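The Slow Boat to Goodall

The ferry from Ellwood to Goodall Island takes 16 hours, and the brochure describes this as a feature. I had been told to bring a book. I brought three, read the first chapter of each, and spent the rest of the voyage watching a man on the lower deck fail to open a bag of peanuts.

Goodall is the sort of island that gets called undiscovered by the 4000 people who turn up every summer to discover it. In May it has the place mostly to itself. The harbor has one street, the street has one hotel, and the hotel, the Talow, has a lobby parrot that does a convincing imitation of the credit card machine.

My room was number 421, on the second floor. I asked at the desk about the other 400 or so and was told the numbers came with the doors, which came from a bigger hotel that had closed on the mainland. The bed was excellent. The shower had two settings, mist and regret, and the window looked straight over the fish dock, where work begins at 4:30 in the morning and is conducted entirely by shouting.

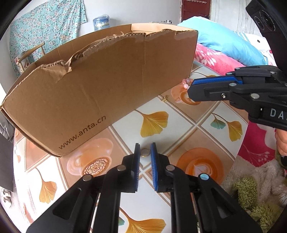
A gold-colored ring and a few pink beads on the table.

Breakfast is served until the bread is gone. I learned this at 8:15, over a boiled egg and a long view of other people's toast. On the second day I was down by seven and ate like a man settling a score.

There are two things to do on Goodall, and the hotel will lend you a map of both. The first is the walk to Bando, a village on the far side that you reach by six miles of cliff path with goats on it. The goats have right of way. I tried arguing the point with a large brown one above the second cove and ended up waiting in a gorse bush while his family went by.

Bando itself is lovely – white houses, blue shutters, a bar with four stools. The grilled sardines come on a tin plate with half a lemon and no fork. The bus back leaves when the driver has finished his coffee, and he is not a man who gulps.

The second thing to do is swim. The water in May is clear, green and cold enough to make you remember old phone numbers. I stayed in for some 6 minutes and have been describing it ever since as a morning dip.

Boats back to Ellwood leave at dusk. Take a cabin on the port side, away from the engine, and buy your peanuts already open.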